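Food & Drink / Rooms We Love

Search this site Go

"Start with the wall behind the worst table"

February | By the Stemley features desk

She answers the door with paste on her sleeve and a sandwich in her other hand, and she is talking before I've found a chair. For nine years she has been doing up small restaurants in and around Stemley, mostly family places with one room and not much money, and I don't think I've ever met anyone who enjoys her work more.

"People call me about the front window," she says. "I always ask them which table their customers don't want. Every place has one! By the restroom, or next to the coat hooks. Show me that table and I know what the job is."

Her first job was a soup place called Skullis, down by the bus station, where she was waiting tables at the time. The owner wanted the whole room white. She begged for one papered wall at the back, bought the rolls herself and hung them overnight, crooked. "You could see the pattern sliding downhill toward the kitchen. I was so proud of it. I still have a piece somewhere."

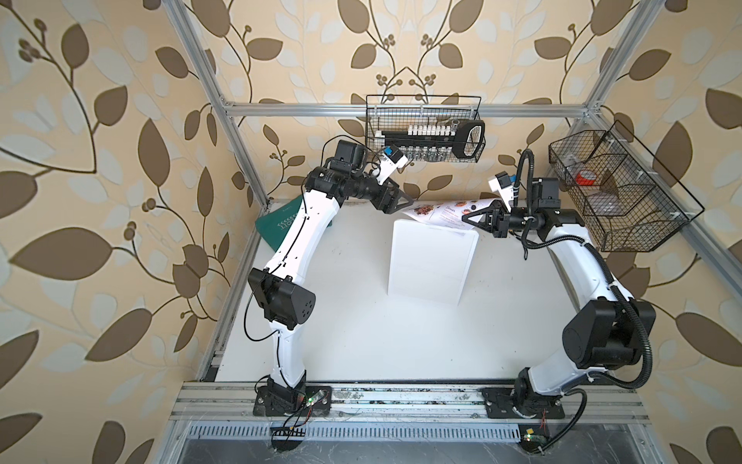

She has loved patterned paper ever since, the bigger the better, and she gets quite heated about the idea that a small room needs a small print. Tiny flowers make her eyes hurt, she says, and from across a dining room they turn to porridge. "A big leaf gives you something to look at while you wait for your food. You follow the stem. You lose your place and start over."

Color is where she slows down. She tapes samples up and comes back at seven in the evening, when the lamps are on and people are eating, and she won't let an owner choose before then. For Skavar, a dumpling house on the hill road, she went through 151 samples. The winner was the second one she'd put up.

"I could have cried. But the other 149 were a very good time."

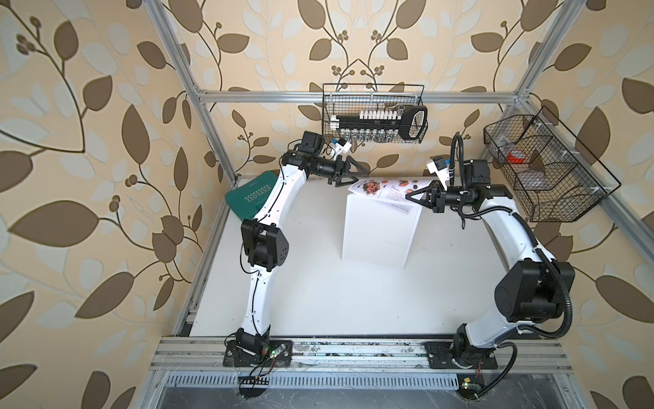
Large leaves in brown and pale gray-white on a warm beige ground, with little clusters of berries.

We get onto menus, and she puts the sandwich down. She didn't set out to work on them, but owners kept asking what she thought, and she kept having opinions. Her main one is that the print should be bigger. Her second is that prices don't belong in a column down the right side, where everybody reads those first and the food after. She likes plain dish names, too. If it's beets, call it beets.

At Rutkowska, a lunch counter with 2 cooks and a line out the door by noon, the old menu came to 796 words. She read it aloud to the owner, all of it, standing by the register. "We got as far as the sandwiches and she said okay, okay, stop." They kept the soups, dropped most of the adjectives, and moved the pie to the top — people had been missing the pie for years. 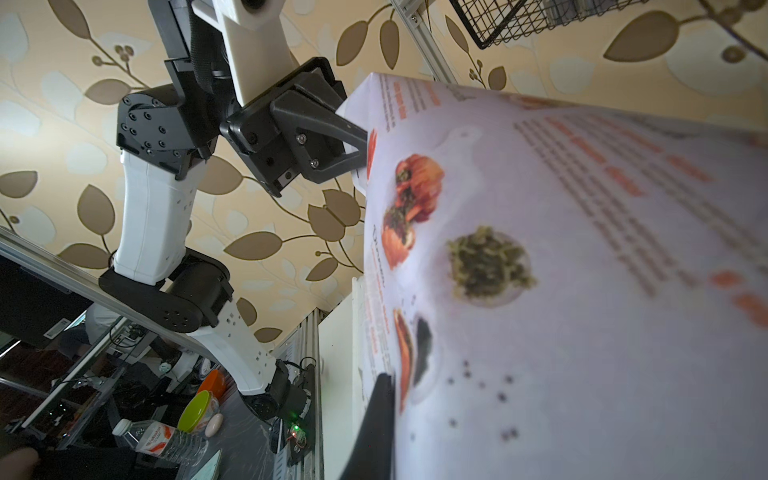 A large printed menu on a white board.

I ask what she'd tell someone opening a first place this spring. She thinks about it for maybe a second.

"Sit in every chair. Bring a friend and eat something hot in every chair, because you'll find the draft, and the lamp that shines in your eyes, and the spot where you can hear the dishwasher. Then buy your paper. And get an extra roll! They always discontinue it."

Her own kitchen, she admits, has been bare plaster since she moved in. She has a paper picked out for it, a huge fern, and has had it picked out for a good long while. The rolls are under the bed. She offers to show me, and we go look at them.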